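Visit report: enamelling line at Farahani, Skadthorpe
August 27, 2026

The Farahani works opens its casting and enamelling halls to visitors twice a year. Our group joined the morning tour, led by Shewit Birhane. Pots are cast in sand moulds, each used once and then broken up. The sand is sieved and goes back to the mixer.

Castings are shot-blasted before coating. The ground coat is sprayed on, dried and fired, then the colour coat follows in the same order. A large oval pot stays in the kiln for 27 minutes per coat.
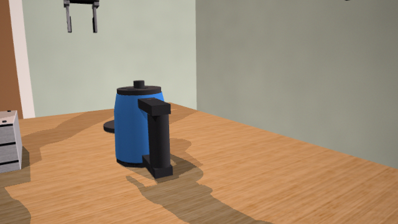

Kedir Assefa remarked that the older pots he cooks with have a thicker ground coat, and asked whether it had been thinned to save money. Birhane said the thickness was unchanged on the base but had been reduced on the rim, where it used to chip.

Inspection is by eye and by a light tap with a mallet. A dull note means a crack. Up to 6 pots in a batch are rejected, mostly for pinholes near the handles. Rejects are stripped and coated again once - a second failure goes back to the furnace as scrap.

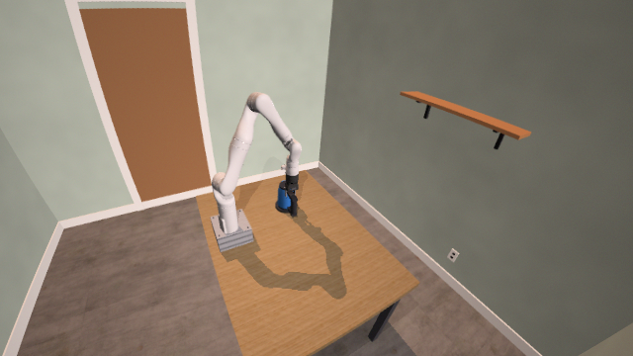 White arm on its grey base, table in a small room.

The seconds shop is by the gate. Lids and bases are sold separately there, and the sizes are marked underneath. I paid 58 pounds for a casserole with a small run in the glaze. Tsion Lemma found a lid to fit a Skumo pan, but the knob needed changing.

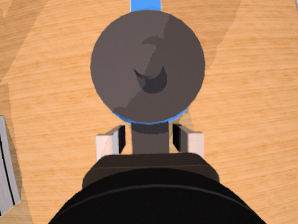
Gripper and round dark grey object, wooden tabletop.

The next opening is in September. Stout shoes are required in the casting hall.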